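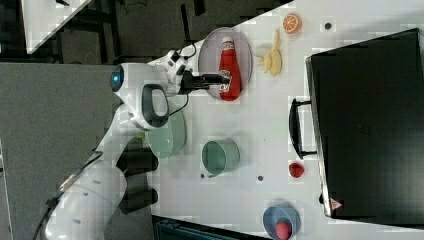
Red sauce bottle on its side on a round plate

Subject: Re: Waleck panels - order of the harbour pictures

Hello all,

I have been through the Waleck papers again after Sylvain's message last week and can answer most of it. I'll quote the part I'm replying to and leave out the rest.

Sylvain Picard wrote:
> I have always taken the three harbour panels as a set, painted
> in one summer at Remance and sold together through the Besson
> gallery. The dealer's stock book gives them consecutive numbers,
> 421 being the last. But the middle panel is on a different board
> and the colour is much greyer. Could it be later? And does anyone
> know whether Nelik was still teaching the outdoor class when
> they were done? If he was, I would expect to see his way of
> blocking in the sheds, and I can't find it in the grey one.
> I am also missing any exhibition label for the first panel.

The stock numbers only tell you when the gallery wrote the pictures up. Besson's clerk entered work in batches, sometimes a year or more after it came in, and things by different hands turn up side by side. I would not lean on 421 for a date. The same book has a still life at 266 that we know from a letter was finished well after the harbour panels were framed.

On the board, I agree with Sylvain. The two outer panels are on the thin mahogany that Waleck bought ready cut, with the bevel on the back. The middle one is a heavier board, sawn by hand along the bottom edge, and it has an older sketch of a fence under the paint. You can see a ridge of it through the water if you hold the panel to a window. Waleck reused boards when money was short, and that was the winter after the summer class, not the summer itself. My guess is that the grey panel was painted in January from drawings. The tide marks on the wharf match the drawing on page 2 of the small sketchbook almost line for line, including a mooring post that is missing from the outer panels.

Nelik gave up the outdoor class at the end of that August. He stayed in Remance until the autumn but took no pupils, as his eyes were bad. So if the grey panel is a winter picture he had no hand in it, and that would fit with what Sylvain says about the sheds. In the outer panels they are put in as flat blocks of dark with the roofs laid over, the way he taught it. In the grey one the roofs come first.

As to the label, there is one, but it is on the frame and not the panel. The frame was swapped at some point and is now on a small view of the church, inventory 3835. The label is torn across and the title reads "Harbour, Mor", which I take to be "Morning". I have a photocopy and can post it to anyone who wants it. The scanner here is out of action until the new one comes.

What I can't settle is whether Waleck meant the three to hang together. The sizes are close enough, but the grey one is a finger's width taller, and the horizon doesn't line up with its neighbours. The hanging may have been the gallery's idea. If anyone has the spring catalogue from the Besson gallery with its price list still in it, please look at how they are listed. My copy has lost the last leaf.

Sylvain, could you also check the back of the left-hand panel for a pencil note near the top? I wrote down "wind off the land" years ago but didn't record which panel I was looking at.

Regards,
Margaret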